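Chapter 4
Teaching by Hand, Teaching from Afar

Anyone who has taught a teenager to park already knows the main problem of this chapter.

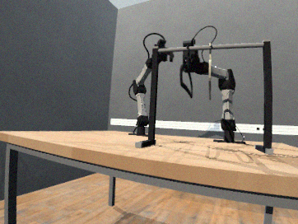 The student copies everything, including your hesitation. Record 40 demonstrations while tired and you will get a policy that moves like a tired person, only with two arms. Section 4.1 covers guiding the arm by hand – cheap, sweaty, hard on the wrists. Section 4.2 turns to remote control, using the Flultik simulator. You will need 3 clean runs before starting the exercises. Clean means no pauses to scratch your nose.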